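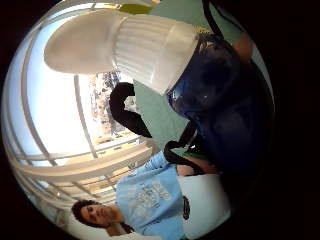
## Left luggage and lockers at Grosambridge station

**Where is the left luggage office?**
On platform 4, next to the Verhoeven bakery. There is a second set of lockers at Loltport, but none at Notcombe.

**How much does it cost?**
Small lockers are free for the first 30 minutes. After that the price is shown on the screen before you pay. Cards only – the coin slots were taken out in January.

**My bag won't fit in a locker. What can I do?**
Take it to the counter. Staff there accept pushchairs, folded bikes, musical instruments and anything with long straps or handles. Please tuck straps in or tie them up first.

**Can I leave food?**
Sealed food, yes. Nothing chilled or frozen.

**I've lost my locker code.**
Go to the counter with photo ID and tell staff what is in the bag. If the counter is shut, ring extension 332 from the help point on the platform.

**How long can I leave things?**
Up to three days. After that, items go to lost property at Loltport and a handling fee applies.

**When does the counter close?**
At 2000 every day. Lockers can be opened until the last train.

**Do you store things overnight at the counter?**
Yes, if you pay when you drop them off. You can't collect until the counter opens again in the morning.

Prices and times checked 18 October 2018.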